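I've had the Sorkance steam iron since March, and I'll say right off that I like it a great deal more than I expected to. It heats fast, the cord is nice and long, and it doesn't spit at me the way my old one did — I had gotten so used to rusty drips on my collars!
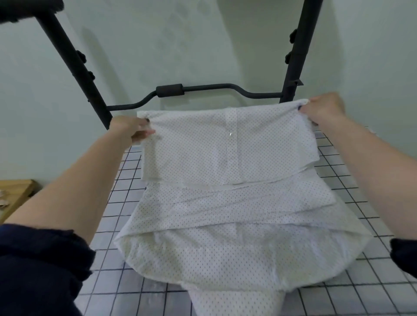 Steam on the low setting is gentle, which matters to me more than raw power. My first try was on a pillowcase, then a linen skirt, and both came out lovely. Layered, meshy things like that white one with all the tiny holes I'd still take by the top corners and lay out nice and straight before the iron goes anywhere near them. My only grumble is the water tank, which is small, so I refill it 2 times on a big Wednesday pile. Still, I'd buy it again.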